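Erthorpe bench notes, gripper pads
A thread, written in pieces between the runs

1/
I promised to write when the new pads had enough hours on them. The task is the same as in October: take a network cable by the boot, bring it to the port on the switch, push until it clicks. One gripper, one set of jaws, and only the finger pads are changed.

2/
I compare 3 pads. The smooth Leko pad, the ribbed Leko pad, and the rough black one which we cut ourselves from a strip and glue on. The Brovico controller stays the same for all of them, and so does the grip force, fixed at 40 per cent.

3/
Why I care about the pad and not about the arm: the arm is already repeating better than I need. The plug is what moves. When the connector touches the edge of the port, the boot turns a little between the fingers, and after this the arm is very precisely in the wrong place.

4/
With the smooth pad you can hear the problem. The plug makes a small scratching sound on the metal, the force goes up, and the controller stops. I have listened to this sound all Wednesday and I would like to hear a different one.

5/
The rough pad lets me come in from below with the tip just under the port, and then tilt. I had given up this approach with the smooth pad, as the boot was always slipping downwards at first contact.
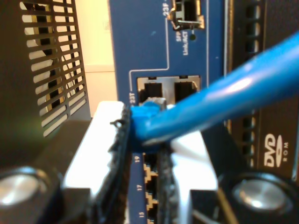 6/
Result for the rough pad: 167 attempts, 122 seated at the first push. I did not give the robot a second push, although in real work I would allow it. The ribbed pad was clearly worse, but I have stopped its run early and so I don't want to publish a number for it.

7/
Most of the failures were sideways. The boot is held well, but the cable behind it is stiff and pulls the plug round like a lever. If I grip closer to the connector, the pull becomes smaller, and then the fingers come too near to the panel. I have moved this distance back and forth many times and there is still no value I love.

8/
A colleague on the other bench asked if the glue holds. So far, yes. The edges of the strip become hairy after some time and lose small fibres. I trim them with nail scissors. Please do not use the good scissors of the workshop for this, I have been told off already.

9/
About cameras. The one at the wrist gives me the fingers and the port in one view, and for the last centimetre I trust only this. Its weak point is blur: everything which is close to the lens and not between the fingers becomes soft, so it is of little use for judging where the rest of the cable goes.

10/
Two arms are possible too. One holds, the other guides. It takes more planning, and the first thing to solve is how they stay out of each other's way, because with both grippers near the same spot there is very little free space left.
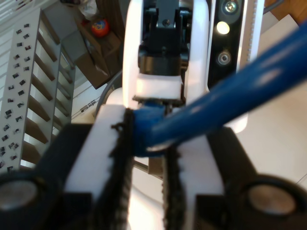
Does a rough pad need more grip force than a smooth one?
Less, in my tests. The smooth pad had to squeeze harder before it stopped slipping, and then it was pressing the boot out of shape. I kept both at the same setting only to make the comparison fair.

11/
One thing I did wrong, so that you can avoid it. I zeroed the force reading with the cable already in the fingers. The weight of the cable was then hidden in the zero, and when the cable was lying differently, the reading was wrong from the start. Now I zero with open fingers, then grip, then wait one second.

12/
The Leko pads are not bad, by the way. For boxes and bottles I would take the smooth one again. It wipes clean, and the rough one collects every bit of dust from the table. A pad is chosen for a job, and my job at present is plugs.

13/
For the next run I turn the gripper a little so that both pads meet the boot flat on its sides. Before, one pad was arriving earlier and pushing the plug over before the other one touched.
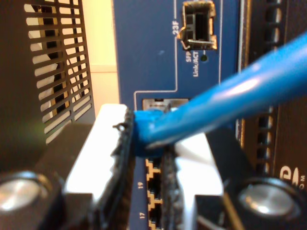 Boot between the rough pads, ports 19 and 17 lower down on the panel.

14/
Still open: a thinner cable, a plug without a boot, and the lower ports, where the fingers have less room. If somebody has tried a curved pad on a round cable, please write to me which radius you took. I will start the thin cable tomorrow morning.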